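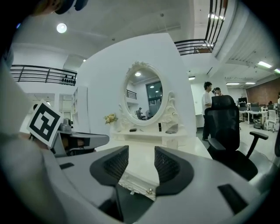 Who gets the last pancake at a firehouse breakfast? Whoever washed the griddle, and for the third October running that was me.

I had signed up for the parking shift. Parking is a good job. You get a vest and a flashlight, and people do what you tell them until about the second car. But Esperanza Baptiste runs the sheet for the Busthorpe station, and she had moved me to batter in pen.

So, 5:30 in the morning, in the apparatus bay, with Engine 2 backed out onto the apron to make room for the tables. Demetrius had made 16 quarts of batter the night before and labeled every tub DO NOT STIR, then came in and stirred them. I said nothing. He's her brother and he has the keys.

We fed almost 200. The money goes toward new hose, which costs more than I would have guessed, and I have now been told the price per foot by four different firefighters. The line was out past the flagpole by eight. Captain Oyelaran worked the coffee and gave the same weather report to each person who came up. Kids climbed in and out of the engine. One found the air horn, and I put a pancake on my own shoe.

The call came in at 9:10, a smoke alarm over on Herrero Street. Half the kitchen walked off in the middle of a sentence and left me with the griddle, the sausage and a retired dentist named Arlo Kapoor, who had only come over to ask for syrup. He turned out 32 sausages without burning one. Mine I'd call mixed.

They were back in 25 minutes. Burnt toast. Rafferty Oyelaran looked at my side of the griddle and said he could have saved himself the drive.

Home by one. Slept in the chair. My hair smells like a diner, and Esperanza has already texted to ask if I'm free for the chili supper. I wrote back "parking?" She sent a thumbs-up, which could mean anything.

14 shares | 3 comments

Jalen Brannigan
The sausage was fine. I had six.

Arlo K.
Still waiting on that syrup.

Esperanza B.
You're on onions.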